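I collect old coins and small antiquities and I have opinions about online auctions. A thread, while the kettle boils.

First opinion: "from an old European collection" means somebody in Europe was once old.

Second opinion: bidding against people you know is worse than bidding against strangers. I lost a little bronze oil lamp last night to a bidder whose habits I know very well. Hello, Vaughan. 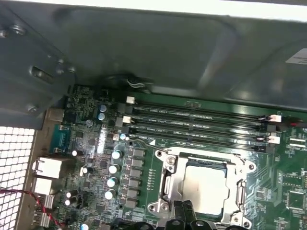
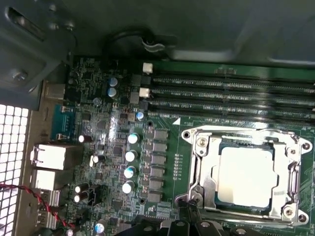

Anyway, the lamp. Listed as Roman, second or third century, handle repaired. It opened at 50 dollars and I decided I would stop at 100. I stopped at nearly twice that, so I want no lectures about discipline.

Vaughan Quinlan stopped one bid later. He has told me for years that he only buys weights. A lamp does weigh something, I suppose.

Did I want it? I had doubts about the green. Real patina on bronze tends to go down into the metal in patches and argue with itself. This green looked like it had been agreed on at a meeting.

I asked the seller for a close-up of the spout. He sent me a close-up of the base. I asked again and he sent the same base, larger.

Raelene Tamihana, who knows more about lamps than I know about anything, looked at the listing and wrote back two words: "casting seam." Then, an hour later, "maybe."

I have been living inside that "maybe" ever since.

For those asking, a seam down the middle doesn't settle it. Plenty of old lamps were cast, and some were finished by a man who clearly wanted his lunch. What bothers me is a seam that's crisp while everything next to it is worn smooth. Wear doesn't usually step around things.

Also the dirt. There was dirt in every crease and none on the handle repair. Fine, the repair is modern. But the dirt came right up to the edge of it and quit, like a lawn at a property line.

My own record, in fairness: 20 lamps bought, 2 of them wrong. One of the wrong ones I still keep on the shelf by the door. It's a better looking lamp than the good ones and it holds my keys.

The other went back to the dealer in Pomare, who was very gracious and then relisted it in April with the word "important" added.

Someone wants to know whether to wash a lamp. Please don't. If it came with powdery pale green spots, keep it dry, keep it away from its neighbors, and find a person who treats bronze for a living. A toothbrush and vinegar is how you end up with a shiny brown thing and a sad story.

Update: Vaughan has messaged to ask what I think of the patina.

I've told him to ask for a picture of the spout.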